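Home Reviews Kits Workshop Subscribe
Filed under: Robotics / Hands-On
Last updated: September

The arm that wants to put your groceries away

Cloltisent sells its Gashaw arm as a kit. 84 parts in the tray, one clamp, a manual that starts on page 4 for some reason. Two evenings to build if you are patient. I'm not. Three.

What you're paying for is the lessons. The arm itself is ordinary stuff, brackets and servos, and you could source it yourself. Gashaw comes with a year of Cesumlow, the training software, plus a set of starter tasks you run against cheap props. Open a door. Reach in. Come back out without taking the shelf with you.

"People want to start with folding shirts," says Dalia Filali, who runs support for the kit out of the Brondonside office. "Please don't. Start with a door."

So, doors.
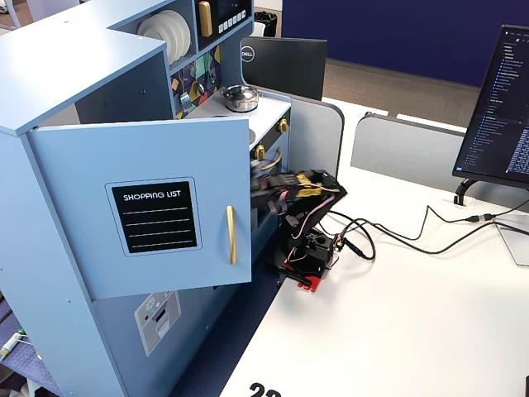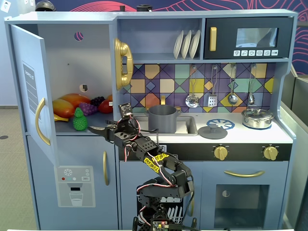
Price first, as that's what most of the mail is about. The kit is $1172 with the software, and after the first year Cesumlow is $85 a month, which stings. Setup is quick once the servos have their ID numbers. Calibration isn't. Mine drifted twice before lunch and the fix was a loose horn screw, my fault, but the manual could of said. Reach is better than I expected for the size. A toy fridge with its door swung wide gives the gripper room to come in beside the fruit, and the bumpy green piece standing at the front is the one I'd pick for a first grasp over the bananna lying flat on the shelf. Flat things are misery with two fingers. Grapes too.

Cables are the weak spot. Leave slack at every joint, then leave more. Jahangir Wanigasekara, who wrote the wiring chapter, told me the next revision gets proper clips. No date.

The software I liked. You record a move, play it back, trim the bad bits, record again. Logs are readable. Crashed once, at 2 p.m., lost nothing. The grasp planner is slow and a little timid, and it will stop short of an object and sit there thinking until you nudge the threshold up. Do that on day one.

Who's it for? Schools, maybe. Small labs, yes. Anisa Entili teaches with two of them and says her students break fingers faster than anything else. Spares ship in a week.

Buy it if you want to learn. Skip it if you want the dishes done.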